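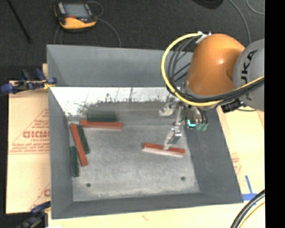
Darko had promised the town a bridge by lunchtime, and the whole of Skonwood came out to watch it go up! Well, the whole of Skonwood was 55 people and a goat, but they made plenty of noise.

I was nine that June and had the best job in the world. I got to pick the blocks. Red for the road, green for the railings, that was my rule, and my aunt (chief engineer, also my ride home) said it was a fine rule and wrote it on her arm.

"How long have we got?" she asked.

"20 minutes!" I yelled, though I couldn't tell time very well.

We ran! We laid the first red piece across the ditch, then a green one tight against it, and it held. The goat walked over it. The goat walked back! People cheered as if we'd put a roof on the moon.

By noon we had 2 bridges, because I'd gotten carried away and built the second one right next to the first. My aunt stood between them with mud up to her knees, laughing so hard she had to sit down.

"Which one's the real one?" somebody called.

"Both!" I said, and ran back for more red.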